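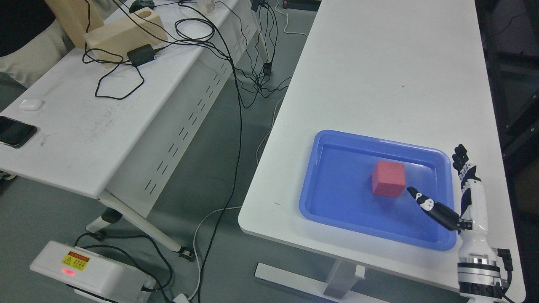

Deritz, novembre — Le laboratoire de vision de Masson ouvrait ses locaux pour une demi-journée de présentation de Brastier, sa bibliothèque de détection et de segmentation d'objets, dont le code et les poids sont désormais publics. Compte rendu de visite, limité à ce qui a été montré ou dit sur place.

L'accueil se fait au rez-de-chaussée, à 9 h 30, badge et plan des salles en main. La première session portait sur l'organisation du dépôt. Brastier sépare strictement la définition des modèles, le chargement des données et les boucles d'entraînement ; chaque configuration tient dans un fichier texte unique, versionné avec les poids correspondants. L'équipe a renoncé à l'héritage entre fichiers de configuration après plusieurs erreurs de reproduction. Les fichiers sont plus longs, mais se comparent ligne à ligne.

Le jeu de validation interne, baptisé Diduser, compte 3638 images annotées à la main. Il n'est pas diffusé avec le code, pour des raisons de droits sur une partie des prises de vue. Les scores publiés dans le dépôt ont donc été recalculés sur des jeux ouverts, et les écarts entre les deux séries figurent dans une annexe. Plusieurs visiteurs ont demandé une version réduite et redistribuable de Diduser ; la question est à l'étude, sans calendrier.

La salle des machines se visite par petits groupes. Un entraînement complet du modèle de référence occupe deux nœuds de calcul. Le suivi passe par un tableau de bord maison, assez sommaire : courbes de perte, occupation mémoire, journal des reprises. Les points de sauvegarde intermédiaires sont conservés jusqu'à la publication, puis archivés sur bande. Le bruit rend les explications difficiles à suivre et mieux vaut lire la fiche distribuée à l'entrée.

L'après-midi était réservé à la prise en main. L'installation sur un portable fourni n'a pas posé de problème, hormis une dépendance de compilation absente de la documentation. L'export vers un format d'inférence allégé fonctionne pour les détecteurs simples — la segmentation d'instances reste expérimentale. Le suivi des tickets est public, et l'équipe dit en avoir traité plus de 3000 depuis les premières versions internes.

Reste la licence : permissive pour le code, restreinte à la recherche pour une partie des poids. La distinction est signalée dans le dépôt, mais pas dans l'outil de téléchargement. Les supports de la matinée sont disponibles sur demande auprès de l'accueil de Masson.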